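Mulcombe House Residents' Laundry and Linen Group
Minutes of the August meeting
Held in the Ridthorpe Room, 6:30 p.m. Eight members present. Quorum met.

1. Minutes of the previous meeting
Approved with one correction: under item 4, "dryer" should read "drying cabinet."

2. Folding surface and garment layout

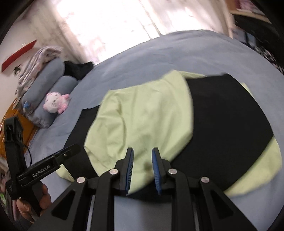
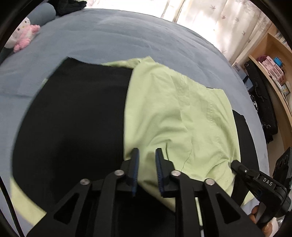

Item 2: green over black on the blue-gray bed sheet, both pictures.

2.1 The group reviewed the layout of garments on a bed before folding. Both pictures show light green fabric lying crumpled over black on a plain sheet. Members agreed that the two colors are easy to tell apart and that the sheet gives enough contrast with each.

2.2 It was noted that layering makes the lower garment hard to fold until the upper one is moved. Proposed order of work: lift the top garment clear, lay it to one side, flatten and fold the bottom garment, then return to the first. Agreed.

2.3 The second picture shows a seam on the green shirt and a small dark tag or label near the collar area. It was proposed that the folding sheet tell residents to find the collar first and turn the shirt from there. One member preferred to start from the hem. After discussion the collar method was adopted for shirts only. Pants and towels stay as written.

2.4 Fitted sheets on beds used for folding are to be pulled smooth before garments are put down. Patterned sheets are not to be used for this purpose.

Action: wording of the folding sheet to be revised and posted above the sorting shelves.

3. Linen stock
3.1 The count stands at 207 fitted sheets. Of these, 78 are single size and the remainder double. No change to the reorder level.
3.2 The Plikareck order for pillowcases arrived short. The balance is on back order. The invoice will be held until the rest is delivered.
3.3 A request to store spare blankets in the second floor closet was declined. The closet shelves are already over their load limit.

Action: supplier to be asked in writing for a delivery date.

4. Repairs and alterations
4.1 The quote from Abdel Rahman Tailoring for hemming and button work came to $831. Two members asked whether the price covers thread and pickup. The quote does not say. Decision deferred to the next meeting.
4.2 Garments left for repair must carry a room number on a pinned slip. Items without a slip will go to the unclaimed rack.

Action: written confirmation of what the quote includes.

5. Washing machines
5.1 Machine 3 stops before the final spin on the heavy cycle. Fault reported to the service desk. The machine remains available for light loads.
5.2 Dark and light items are still being washed together in the shared loads. The sign on the hampers will be reprinted in larger type.

6. Other business
6.1 Saturday folding hours will start at 10 a.m. from next month.
6.2 A second ironing board was requested. Cost to be checked and brought back under item 3.

Meeting closed at 7:25 p.m. Next meeting in the same room, same time.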